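Dry Run

Solder smoke, and the window at Ogundipe's stuck shut again. Kelechi had the wheels off. Chibuzor had the laptop up on the paint cans and his coat still on, he'd been leaving for an hour.

"Go again," she said.

"It's the same as last time."

"Go again though."

He hit the key. Fan noise. On the bench the cart's real brain, a green board zip-tied to a cutting board, blinked and thought it was outside. It had never been outside. It thought it was rolling down a sidewalk at knee height in a city neither of them had been to, sun out, while rain came down all over Ullham.
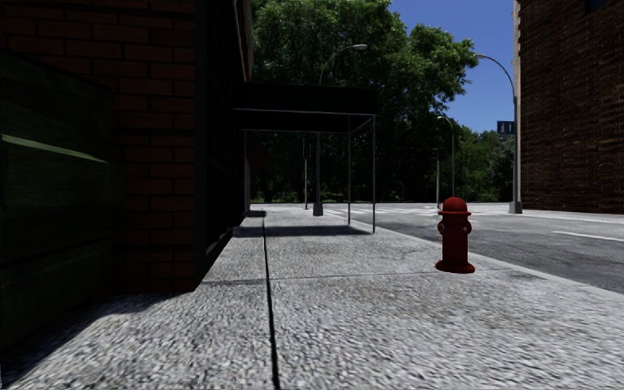
Kelechi wanted it done before the market. Saturday, first thing, four blocks, her mother's boxes, no one pushing. She'd said it out loud in front of her mother, which was the mistake. The frame was bed rails. The motors were two Ramach units out of a mobility scooter, good ones, heavy, one of them with a tick in it she was pretending not to hear. All of that she could fix. What she couldn't fix was the steering, which was Chibuzor's, and Chibuzor's steering was afraid of the dark. Every time it got near the black canopy it took the shadow lying across the sidewalk for a hole and swung out to the street side, and on the street side was the hydrant. Red, fat, plain as anything. It saw the hydrant fine. It just liked it better than the shadow.

"Bang," said Chibuzor.

"How bad?"

"Its a simulation. There's no bad."

"How bad if there was."

He looked. "You'd want a new front."

She went back to the wheel. Bearing in, tap, tap, turn the hammer round, tap. Twelve volts on the supply, twelve on the meter, good. Something going right.

He'd called the program Ovavar, after nothing, a noise his sister used to make on the stairs. He typed like he was mad at it. Lowered one number, raised another. Made the cart trust its bumper sensor a bit more and its eye a bit less. She heard him mutter about shadows. About how a person knows. How does a person know? You just walk on it.

"Did you ever fall in one?" she said.

"In what."

"A shadow."

"Kelechi, I'm working."

Run 589. She only knew because he read the number out every time, under his breath, like a bus driver. It went under the canopy. It slowed way down, it really didn't want to, and then it went under, and came out, and kept going for the corner, and the two of them stood there with their mouths open over a thing four feet long that was still in pieces on the floor.

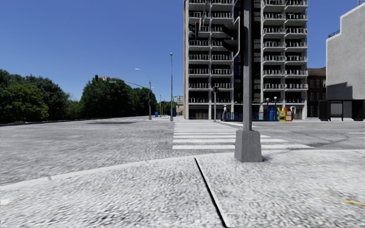
"Don't say anything," he said.

She didn't. She had a washer between her teeth anyway. The cart was meant to stop at the curb and wait, that was the whole deal, her mother had asked about the curb before she'd asked about anything else. Will it stop. Will it know. Kelechi had said yes, Mama, with a screwdriver in her hand, so it sounded like a promise from a mechanic.

On the bench the board clicked. The spare motor, the one wired up just so they'd hear it, ran down slower and slower. Ticking, ticking. Then quit.

"Did it stop or did it crash?"

"Wait."

"Chibuzor."

"Wait, it's — okay. Okay it stopped. It's stopped. It's looking."

"At what?"

He turned the laptop round so she could see, nearly put it in the paint.
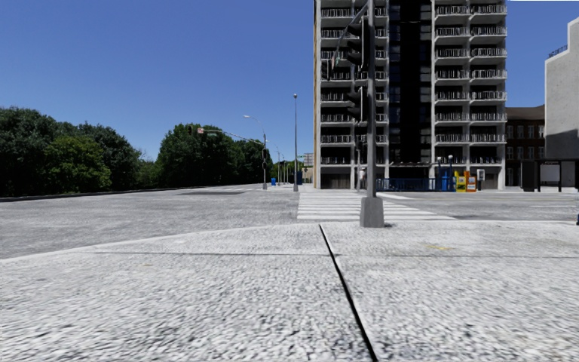 What Ovavar was looking at. Signal pole, crosswalk, apartments.

She wiped her hands and got down level with it. Big pole, right there. Stripes going over to the high-rise. A yellow newspaper box on the other side, and an orange one next to it. She wondered who'd bothered. Somebody had sat in a chair and made newspaper boxes for a street with no news.

"It's nice there," she said.

"It's always like that. I can make it rain if you want."

"Why would I want that?"

"Because of Saturday."

She thought about Saturday. The hill by the bank, the bad paving outside the butcher. Her mother walking along beside it with her purse held tight, telling everybody. They'd spent what was meant for the van. There wasn't a van now, there was this.

"Make it rain," she said.

He took his coat off finally. Hung it on the vise. It'd take a while to load, he said, the wet stuff was slow, did she have anything to eat, and she said there was half a meat pie in the drawer with the drill bits, in foil, he could have the bigger half if he held the axel for her first.

He came around and held it. She got the first nut on crooked, swore, backed it off. Behind them the fan on the laptop started up again, loud.

"Five ninety," he said, not looking.

"Hold it straight."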